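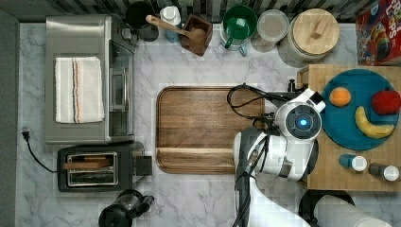 Can a robot arm make breakfast by itself yet?

Parts of it, on a counter you've set up for it, with a person standing close by. A whole breakfast in a kitchen it has never met is still out of reach for anything I've tried.

OK, so that's the short version, and if it's all you came for, go enjoy your coffee. If you have an arm and a free counter and want to find out how far yours gets, keep reading, because I've spent most of August doing this and I have opinions!

How to run a breakfast chore test on a kitchen counter

I'm going to assume your arm already moves and you know how to stop it in a hurry. If you don't know how to stop it in a hurry, go learn that first. I mean it. Put the stop button where your hand falls without looking, and practice hitting it a few times before there's any glass on the counter.

Step 1. Pick chores, and write them down as one sentence each

"Make toast" is a terrible test. I started with "make toast" and argued with myself for a whole evening over whether getting the slice halfway into the slot was worth half a point. Chop it up into things you can watch and say yes or no to. Mine ended up like this:

Put the slice of bread in the toaster slot.
Take the slice out again and lay it on the cutting board.
Open the drawer by its handle.
Close the drawer.
Move one piece of fruit from the plate to the board.
Fold the towel once and leave it on top of the toaster oven.
Stand a bottle up that's lying on its side.

You'll notice there's no pouring in there. I do want to get to pouring! But please leave water out of it until you've got a few weeks of dry runs behind you, and keep everything on the counter unplugged while you test.

Step 2. Get your props together

Use a wooden slice of bread. Real bread is lovely for the very last round, when you want to show off, but a real slice gets squashed a little every time the fingers close on it, and by the tenth try you're testing on something more like a washcloth. Toy fruit is the same story. The fuzzy kind is easier to grab than real fruit, so write down which kind you used or your numbers won't mean much to the next person.

For appliances, use the real thing. I tried a cardboard toaster once and the arm did great with it, and then I swapped in a real one with a shiny metal rim and it was hopeless for two days. Shiny edges are a whole problem of their own.

A drawer with a long bar handle is the friendly place to start. Little round knobs come later (much later, in my case – I still don't have a knob result I'd show anybody).

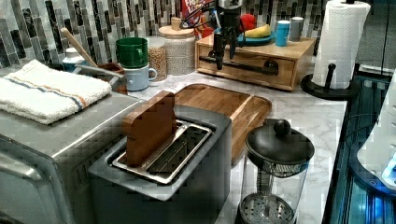

Changed last: 24/09/2021

Step 3. Lay out the counter like someone lives there

I feel strongly about this one. So many of the tests I've read about use one object on a bare table, and then we all get excited, and then the thing meets a kitchen. Put the mugs out. Put the canister out, and the paper towels, and the cereal. Leave the wooden spoon sticking up at an angle, the way spoons do. None of that has to be part of a chore, it only has to be there for the arm to work around.

Do leave yourself one clear patch in the middle, though. I use a big cutting board with a raised rim, and it's the landing spot for everything. The rim is handy for round things, which otherwise go for a stroll.

Then take a photo from straight overhead and print it. That's your reset picture. Between tries you'll be putting everything back by hand, over and over, and your memory of where the plate goes will drift more than you'd believe. Mine wandered a hand's width over one long afternoon, and I only caught it when the drawer chore started failing for no reason I could see.

Step 4. Sort out your cables before you start

Slack is good and loops are bad, and of course slack turns into loops. Run the arm slowly through every reach on your list with all the light stuff taken off the counter, and watch the cables the whole way. Watch for them sweeping the board. If a cable can knock over a mug on the way to the toaster, sooner or later it will, and then you've got a failed try that had nothing to do with the grip. I score those as failures anyway. In a house, a broken mug is a broken mug.

Step 5. Set a time limit and stick to it

I give each chore 40 seconds. You can pick a different limit, but pick it before you begin and don't be nice about it. My first week I let the arm poke at the drawer handle as long as it liked, and it did get the drawer open now and then, and I cheered, and it was useless as a number.

For keeping score I use the Enache sheet, which you'll find in the files section over at Clurkitz. It's one line per try: chore, time, pass or fail, and a little box for why. The "why" box was Gaétan Gosselin's idea and I grumbled about it for ages (so much typing!) but it's the only part I go back and read now. "Fingers too low." "Slice tipped." "Lost sight of handle." After a page or two of those you know what to fix next.

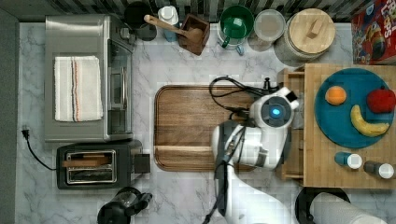

How many tries do you need before a score means anything?

Plan on at least 40 for each chore, with the objects put back in the same starting spots every time. Fewer than that and one lucky streak can fool you.

I learned that one the slow way too. I had a gorgeous run on the fruit chore early on, told everyone, and then it sank like a stone over the next couple of days. Nothing had broken. I'd been lucky, that's all.

Step 6. Run it, then move things

Once you have your same-spot score, start nudging. Shift the toaster by a couple of inches. Turn the plate. Swap the banana and the apple. Change one thing at a time and do a short batch for each, and label the batch clearly, or you'll never untangle it afterward.

My own numbers, so you have something to hold yours against. I ran nearly 400 tries altogether. The same-spot drawer opening was the best of the bunch by a mile. Putting the slice in the toaster came next, and it got 49 passes out of 145, which I know sounds rotten, but look at what it's asking for! The slice has to come in upright, over a slot not much wider than it is, and the fingers have to let go without tipping it. I've watched grown people miss.

The towel was the worst. I won't even give you the figure. Cloth never sits the same way twice, so my reset photo was hardly any help, and the arm would pinch one layer or three layers and seldom the one I wanted. If you get a decent towel score please write to me, I'll be thrilled and a bit jealous.

Step 7. Try it from a second side

Everything I've said so far treats the counter as if you only ever look at it from one place. Once your scores settle down, move whatever you're using to see with, and do a short batch again without changing anything else. I expected a small dip. It was a big dip, especially on anything sitting behind a taller thing, and the clear stuff (jar, plastic lid) more or less vanished from the arm's point of view.

I also switched from the Punov finger pads to the softer Wurken ones halfway through this step, which was a silly thing to do, and it means I can't tell you which change hurt more. Don't do that. If you want to compare pads, do it as its own batch. My gut says the softer ones are nicer on fruit and worse on the drawer handle, where they

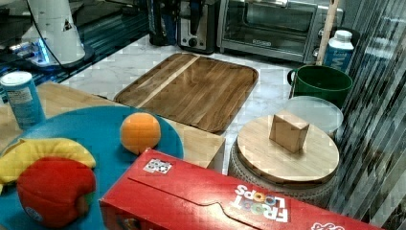 sort of roll off the bar when the pull gets heavy. A strip of grippy tape on the pads fixed most of it for me, but the tape wants changing every few sessions, and it picks up fuzz like you wouldn't believe.

So where does that leave the chores?

If you're asking would I let it loose in my kitchen while I'm in the shower, no way. It can do a few small jobs pretty well when I've set the table for it, so to speak, and I spend far longer putting things back than it would take me to make the toast. Even so, the drawer impressed me. It's a boring chore, and the arm was boringly good at it, and that's what you want from a machine in the house. Opening and closing, simple picking up and putting down on a rimmed board, that's where I'd start if I were building something for real people.

A few odds and ends I couldn't fit anywhere else:

Wipe the finger pads before each batch.
Keep the lights the same. Afternoon sun on a toaster oven door ruined a full batch for me.
Put small round things on a plate or a board, never straight on the counter.
Write down your failures while you're standing there, not after dinner.
If the arm does something odd twice in a row, stop and look at the cables first.

I'm working on the pouring part now, with dry rice to begin with, and I'll add it as Step 8 when I've got enough tries in to be worth reading. Send me your Enache sheets in the meantime, messy ones too.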